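2025-04-02
Bokent bench notes – bimanual relative pose, second pass

Picking up from the drift problem. Short version of where it stood: each hand-held gripper tracks itself well enough on its own, but the distance between the two hands wanders over a long take, and the policy then learns a grasp gap that isn't real. For single-hand tasks it doesn't matter. For handovers it does.

Changes going into this pass:

Marker-to-marker correction is now a separate node in the Ister stack. It used to live inside the SLAM wrapper and ran whether or not anything was in view. It now subscribes to detections and publishes a correction only when a cube is seen.

The cube model has the faces as one rigid body. Before this I solved each tag by itself and averaged the poses, which was wrong whenever one face was at a steep angle. A shallow face and a steep face got the same weight. One joint solve over all visible corners replaces that.

Timestamps come from the start of exposure on both grippers. The old code used arrival time at the host for one and exposure time for the other. I don't know how long that has been in there. Probably since September, when the recorder was split.

Config is in the Brirnerach repo under bimanual/relpose, branch joint-solve. The old solver is still there behind a flag.

Takes today were all at the white table, two grippers, handover motion, with the left one coming in toward the middle and the right one doing the looking. I kept the left cube turned so that more than one face would be available to the solver for most of the motion. With a single face the flip ambiguity comes back and the pose jumps between the two solutions.

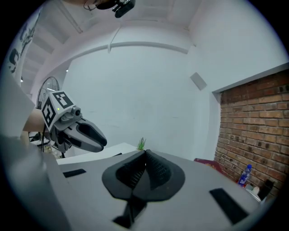
Tóth thinks the joint solve is hiding a calibration error and wants the cube-to-jaw transform measured again before anyone trusts the numbers, on the grounds that a rigid offset between cube and jaws would look like a steady bias in the gap and the solver would never complain about it. Fair. The residuals only say the corners agree with each other. They say nothing about where the jaws are. I've added the transform check to the list below and marked the results as provisional.

Results, provisional:

Detection held for 95 percent of the frames in the handover segment. The misses are nearly all at the start of the motion, when the left gripper comes into view fast and the corners blur. Shorter exposure should help, at the cost of noise.

Old solver on the same takes: 74 percent of frames gave a pose that passed the residual gate. I haven't run the gate comparison the other way around yet, so don't put these two numbers side by side in a slide. One is detection and the other is accepted pose.

No flips in the replay with the joint solve. The old solver flipped in 4 takes, always when the left wrist rolled and one face went edge-on.

Gap between jaws at the moment of closing: smoother trace, no steps. Can't say it is correct until the transform is redone, see above.

Things that went wrong:

The node dropped its correction to identity when detection was lost, so the relative pose snapped back to raw odometry for a few frames and then snapped forward again. Easy to see in the plot, and it would have gone straight into training data. It now holds the last correction and lets the covariance grow. The smoother downstream seems happy with that.

Wrong tag size in the config for the first takes. I had copied the value for the table tags. Everything scaled, residuals looked great. This is the second time, so the loader now refuses to start if a cube ID and a table ID share the same size entry. Those takes are moved to a discard folder and should not be used even with the size fixed – the exposure setting was different as well.

The replay tool still sorts by file name. With the new naming this puts left and right out of order. Worked around it by passing the list by hand. Needs a proper fix.

To do:

Redo the cube-to-jaw transform on both grippers. Close the jaws on the calibration pin, rotate slowly, solve for the fixed point. Same pin for both.

Rerun old and new solver on identical frames with the same gate and write down both rates.

Try shorter exposure for the fast entry at the start.

Check what happens when the right gripper's cube is visible to the left camera at the same time. Right now the two corrections are applied in whatever order they arrive. They should go into one factor graph update, but first I want to know how much they disagree.

Move the hold time out of the code and into the config. It is set to 2 seconds, picked by looking at one plot.

Don't merge joint-solve until the transform is in.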